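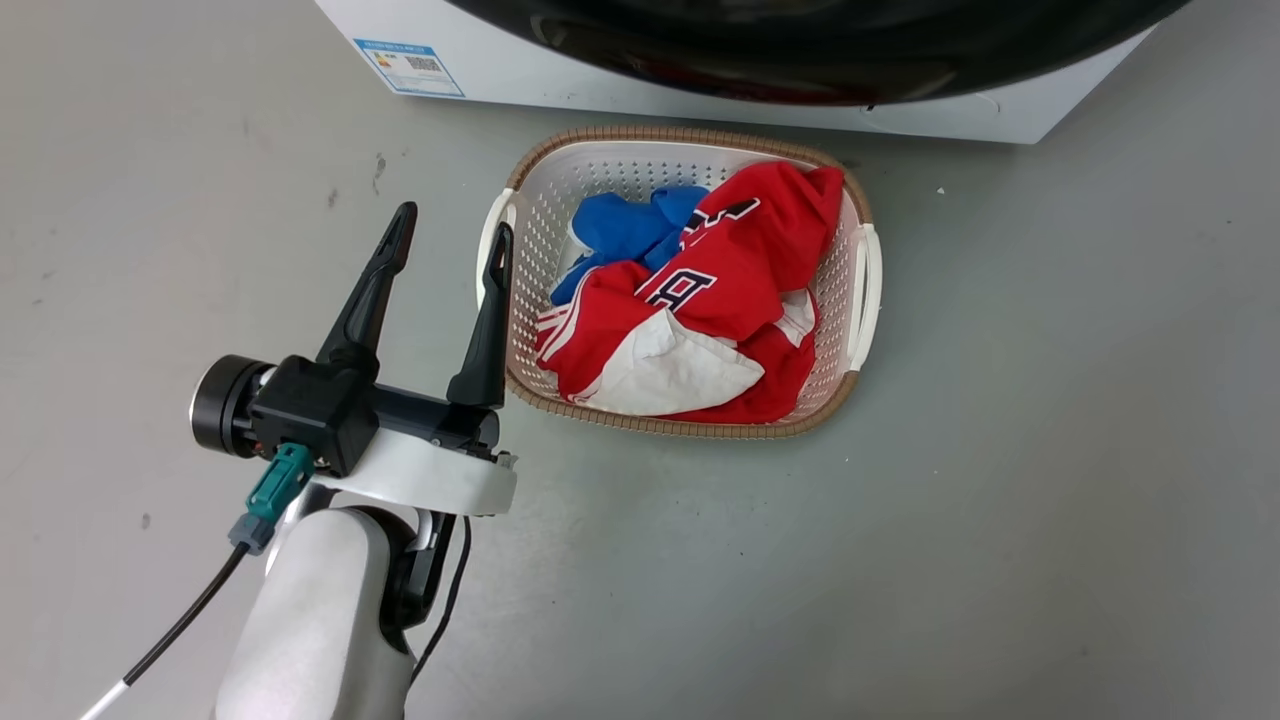

White basket with the woven-look rim, in front of the washing machine.

Laundry room - common questions
Kilstead House residents' pages. Last updated September 7, 2019.

Where is the laundry room?
On the ground floor, past the bike store. The door code is 732. It changed in August, so the old one on your welcome sheet will not work.

Can I leave my basket on the floor?
Yes, while your wash is on. Put it in front of the machine you are using and keep the walkway clear. Please don't stand baskets on top of the machines.

What sort of basket is best?
Any basket that fits through the door. Plastic ones with holes in the sides let damp things air a bit, and two handles make the stairs easier. Write your flat number underneath.

How do I wash a red sports shirt?
Turn it inside out and wash it cool with other dark or red things. Printed or stitched letters last longer that way. Keep it away from anything white for the first few washes, and skip the tumble dryer - the heat can crack the lettering.

Does a shirt with white panels need anything different?
Take it out as soon as the cycle ends. Red dye can creep into the white if the shirt sits wet in a heap.

How long can I leave washing in the machine?
15 minutes after the cycle finishes. After that the next person may move it into your basket. If there is no basket, it goes on the shelf by the sink.

Can I peel the stickers off the machines?
No. Leave them where they are, even if they are crooked.

Something is missing. Who do I ask?
Check the shelf first, then email Catarina Garcia in the house office with your flat number. Unclaimed clothes are kept for 2 months.

The machine has stopped mid-cycle.
Ring extension 337. Don't force the door.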